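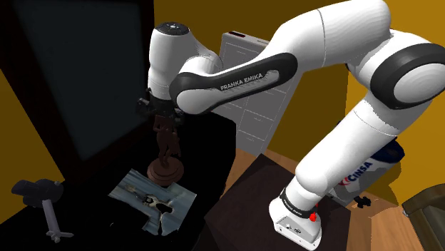 I blame my aunt Sille Bundgaard for the sourdough. She gave me a jar of starter one February, wrapped in a tea towel, and I drove it home to Flilldale with the seat belt round it (I took the corners very gently).

Five loaves in, I had made five doorstops. The crust was fine, lovely even, but the middle was like putty and my husband had started buying sliced white and hiding it in the garage. So I rang Svend Kjærgaard, who ran the bakery on our high street for 20 years and still gets up at four out of habit.

"How warm is your kitchen?" he asked. I went and looked. Fourteen degrees!

He told me to forget the clock and watch the dough, and to leave it on top of the boiler overnight with a plate over the bowl. I also stopped adding flour every time it stuck to me, which was roughly always. Wet hands work much better, and you can scrape most of it off your wedding ring with a teaspoon.

Loaf six had holes in it. Proper ones, the sort that butter falls through. I took half round to Sille, still in its tea towel, and she said it wanted more salt.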